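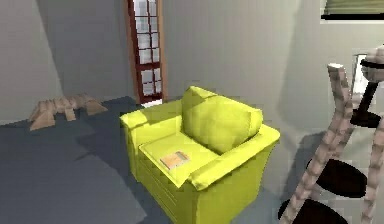

# Luva wool upholstery cloth, sold by the meter

Luva is a woven cloth for chairs, benches and loose cushions. We make it at our mill in Zandville from sheep wool with a small part of nylon, and we sell it from the roll, already washed and pressed. You can order from one meter. After the first meter, we cut in steps of half a meter.

The cloth is firm when you take it in the hand, and it becomes softer after some weeks of sitting. It has a flat weave with no pattern, so you can turn the pieces in both directions when you cut. Please still mark the top of every piece with chalk. Wool takes the light a little differently up and down, and on a wide back you will see it.

## Details

- **Article:** Luva 812
- **Composition:** 92% wool, 8% nylon
- **Width:** 140 cm, usable 137 cm
- **Weight:** 300 g per square meter
- **Backing:** none
- **Colors in stock:** Lime, Moss, Brick, Oat, Night Blue
- **Colors on order:** all others from the Tsegaye card, minimum 12 meters

The Tsegaye card is named after the dye house that mixes for us. It costs a small deposit, and you get the deposit back with your first order of cloth.

## How much to order

For a dining seat without a back, half a meter is enough for two seats. For an armchair with a loose seat cushion and a loose back cushion, most upholsterers take between five and six meters. If your chair has a skirt or piping, add one meter more. For old chairs with many buttons, send us the measurements and Rahel Pfister will calculate it with you. She answers the order mail every morning except Friday.

Please order everything for one piece of furniture at the same time. Each dye lot has its own number on the label, and two lots of the same color can differ. If you need more later, write us the lot number and we will look if we still have it. The lot we are cutting now in Moss is 3,764.

## Sewing

Use a needle size 100 or 110 and a strong polyester thread. The edges open quickly, so leave 2 cm for the seam and go over the edge with zigzag. Steam from the iron is good for this cloth, but put a cotton towel between.

Dayana Quintero has a workshop for chairs and uses Luva since the first rolls. She advises to cut the cushion covers last – the small mistakes you make on the frame can then be corrected in the cushion.

## Care

Vacuum with the soft brush. For spots, use lukewarm water and a white cloth, and press without rubbing. Covers that come off can go to dry cleaning. Do not put them in the washing machine, also not on the wool program.

## Samples, delivery and returns

Up to four samples are free. They are the size of a postcard and show the real weight of the cloth. Stock colors leave the mill within three working days, colors on order need five weeks. In December we are closed between the holidays.

Cut cloth cannot come back to us, unless there is a fault in the weave. Please check the full length before you cut into it – we mark known faults with a red thread on the edge, and we give 20 cm extra for each one.

The lighter cloth for curtains has its own page, under the name Misen.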